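3.2 Loose sheet materials and the open basket

The second part of the Preswood study dealt with soft and loose items kept in open containers on a work surface. Earlier work by our group (Macaraeg, Preswood working paper 2) had treated the container as a fixed boundary: an item was recorded as either inside or outside, and the time taken to put it away was measured from first contact to release. This served well enough for boxes, tins and cutlery. It served badly for paper and cloth, which change shape when handled and may lie partly over the rim of a container for some time before they are settled.

The basket was therefore chosen with some care. A low-sided woven basket allows the contents to be seen from above and from most seated positions, and its weave offers more friction than a smooth plastic tray. Figure 2 shows a crumpled sheet in the basket, in two colours, with a white section folded up along one edge. 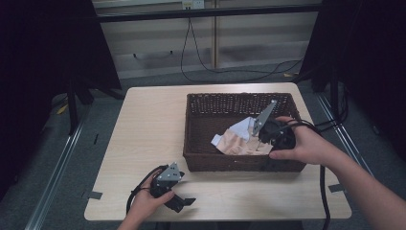
Reading time for this section: 2 minutes

Figure 2. Crumpled paper in the woven basket on the work table.

The full record for this part of the study contains 1,397 placements, of which 601 involved paper and 386 involved cloth. The remainder were mixed items and are reported separately in the Niver appendix. A placement was accepted as complete when no part of the item crossed the rim and the item had been left alone for two seconds. Items which sprang back over the rim within that interval were returned to the table and recorded again under the same number.

Paper and cloth differed in ways that matter for the design of household storage. Crumpled paper holds its volume. Once in the basket it tends to stand clear of the base, and a second sheet will often rest on the first without touching the weave at all. Small baskets thus appear full when they contain very little. Pressing the paper down gave only a short-lived gain, and in the longer runs it was found simpler to flatten each sheet on the table beforehand – a step which the written instructions did not at first include. These were amended in January.

Cloth behaves in the opposite manner. It settles under its own weight and takes the shape of the corner in which it is placed, but it also catches. Coarse weaves shed short fibres, and these fibres hold a hem or a loose thread firmly enough to move the whole basket when the cloth is lifted out. For this reason the position of the basket was checked after each removal, and any movement greater than a hand's width was noted.

The surface beneath the basket was also found to have some bearing on the results. Pale wood was preferred throughout. White cloth is harder to make out on it than on a dark top, particularly near a window, but the grain gives a useful line against which the position of the basket may be judged.
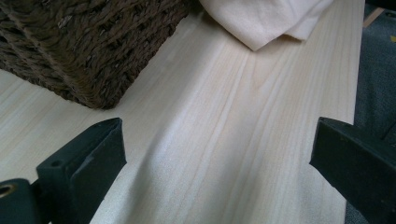

Two further points of method should be recorded. First, the participants were not told which part of an item to take hold of. Most began at a raised edge or fold where one was present, and at the middle of the item where none could be found. Secondly, no attempt was made to return paper to the same crumpled state between placements. The Cisora protocol requires this, but we considered that a sheet pressed repeatedly into one shape would soon become softer than anything met with in an ordinary home. Sheets were instead replaced when they began to tear.

The question of where the basket should stand on the table was left open in the original plan. Espiritu recommends a central position for all containers. In our own work it was placed towards one side, which left a clear area for sorting and flattening. The effect of this choice on placement time is considered in section 3.3, together with the results for lidded containers.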